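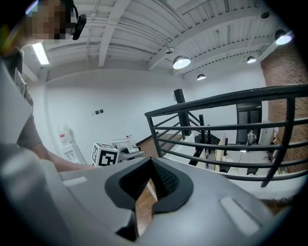 Narrow stick, light brown grain, paler down one edge.

Tuesday, February, started 9:40 (should have been 8, the van wouldn't turn over)

Back on the wax-oil question. For anyone picking up this book cold: we're still trying to work out why the Flollier cabinet doors went cloudy and the drawer fronts didn't, when they came off the same boards and got the same tin, batch 2262. Gaétan's money is on the humidity. Mine is on the sanding, and I've been saying so since before Christmas, so I would like to be right about this one.

Humidity in the finishing room was 71 per cent when I got in, which is miserable for this time of year. The dehumidifier had shut itself off again with the bucket full. Emptied it, cleaned the filter, wrote EMPTY ME on the lid in grease pencil.

Sanded the offcuts first. Half stopped at 110, the other half I took up further through the usual grits, vacuumed and wiped down with a dry cloth. No tack cloth this time! I think the tack cloth residue muddied the last go-round and I don't want that argument again.

Wiped the oil on thin with the old flannel, left it to sit while I had a coffee, buffed off. The coarse ones drank it right up and went a lovely warm honey colour. The finer ones hardly took any, and I was buffing the same patch forever before the rag stopped dragging. No cloud on anything yet, but the doors didn't cloud till the second day either, so that means nothing.

Kyung-hwa came through at lunch and asked the obvious question I hadn't asked, namely whether the doors and the drawer fronts were racked in the same spot to cure. They were not. Doors were against the outside wall, by the bay door, where it's freezing. Drawer fronts were up on the mezzanine in the warm. Grr. So now there's a third thing to test, and it's probably the one that matters. I've put half of each set by the bay door and carried the rest upstairs.

Also she thinks we're using the tin too cold straight off the shelf. Will try standing the next one in a pail of warm water, lid cracked.

Rags are hung flat over the rail outside. Please, please don't ball them up in the bin.

Floors, while I'm on the subject of oil: Shenoy want a quote for re-oiling the boards in their front office. I told them on the phone that a wood floor with foot traffic wants a maintenance coat well before it looks like it needs one, and that if they wait for grey patches at the door we're sanding back and it's a whole different price. They'll think about it. Gaétan to measure.

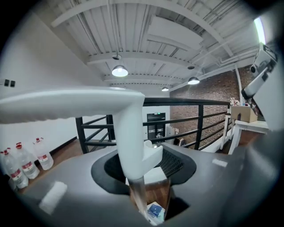

To do / to order

Oil, from Flultenix this time if Skostelport is still out. Ask for a different batch number from ours.
2000 grit pads for the tabletop, we're down to the chewed ones.
Thermometer for the bay door wall. The kitchen one is fine.
Look at the offcuts first thing, before the lights have been on a while, and again at lunch. Tilt them to the window or you'll miss the haze.
Gaétan, if you get in ahead of me, write down what you see before you touch them.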